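Can a machine shut a cabinet door yet? Workshop notes on doors, panels and where the chores stand

Filed under: Workshop, Storage, Automation

Readers of this page keep asking whether it is worth waiting for a household robot before fitting out a utility corner. Short answer: no, but build the corner so that one could use it later. Most of what makes a cabinet easy for a two-armed machine also makes it easy for a person with a full tray.

Opening a door is the chore most often claimed as solved. It is partly solved. A gripper has to find an edge, close on it with enough force to hold, and then move along an arc set by the hinge. If the arm pulls in a straight line while the door swings in a curve, something slips or bends. People correct for this without thinking. A machine needs to estimate the hinge position, and it needs to do so early in the pull. 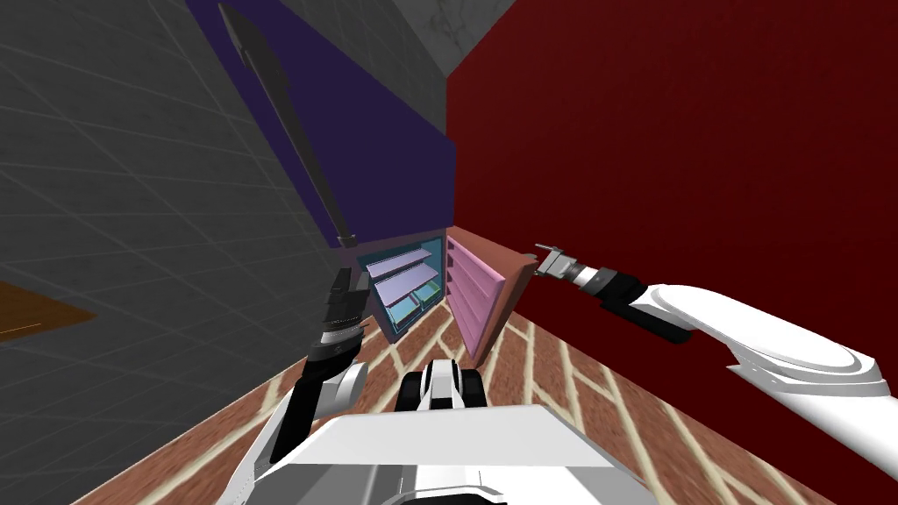
Tips for doors, whoever is going to open them:

Use a bar pull, vertical, with clear space behind it for a finger. Round knobs give a two-finger gripper very little to hold.

Avoid push latches. They depend on a short, firm press at one spot, and they pop back open if the press runs long.

Set the hinges so the door stays where it is left. A door that drifts back costs a second hand, human or otherwise.

Leave the floor clear through the full swing.

Shelves are a harder case than doors. Reaching between two shelves means the wrist and forearm have to fit as well as the fingers. A person folds the hand flat. Many grippers cannot, and the wrist behind them may be thicker than the hand. In my own shop I now leave 282 mm between shelves and keep small bins at the front, with the rim standing clear of the shelf above. Anything pushed to the back wall is out of reach for current machines and a nuisance for me.

Jamshid Shirazi, who fits cabinets for Ullevier, tried a simulated version of a corner unit in February before cutting any board. The software was Ayaaba, which he already had for clearance checks. He ran 200 attempts at opening the door and moving a bin from the lower shelf. The door part was mostly fine. The bin part failed more than half the time, usually through contact with the shelf above. He widened the gap and moved the hinge side away from the wall before building. He would have found neither fault on a drawing.

A simulated run has limits. Friction at a hinge is a number somebody typed in. Real hinges have grit, a screw that has backed out, and a door that has swelled. Treat a good result on screen as a check of reach and clearance only.
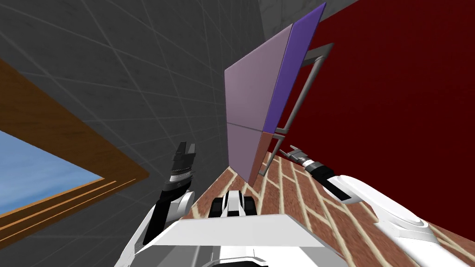

Flat panels and stands deserve a separate note. A panel is light for its size and awkward to grip, and its weight sits well away from the edge being held. For one person, the usual method is one hand low to carry and one hand high to steady. Two arms can do the same if both keep to the same timing. When they do not, the panel twists between them. Eliseo Cuevas at the Fomunent workshop limits his shop machine to panels under 600 mm on the long side, and has it slide them along a rail whenever there is a rail to use.

For a freestanding frame or rack:

Tube is easier to grip than flat bar.

Put rubber feet on it so that a nudge does not walk it across the floor. On brick, use wide feet that bridge the mortar lines.

Keep it far enough from the wall to get a hand behind.

Current state of the chores, as I would grade them for a small shop:

Opening a known door with a bar pull: usable, slow.
Closing it: usable.
Taking a bin off an open shelf: works with enough clearance.
Putting it back square: poor.
Carrying a panel across the room: not without supervision.
Sorting offcuts: no.

Budget 8 minutes for a machine to do what takes a person one, and do not leave it running while you are out. The next page covers drawer slides, including the Tultonia soft-close type, which most arms pull too fast.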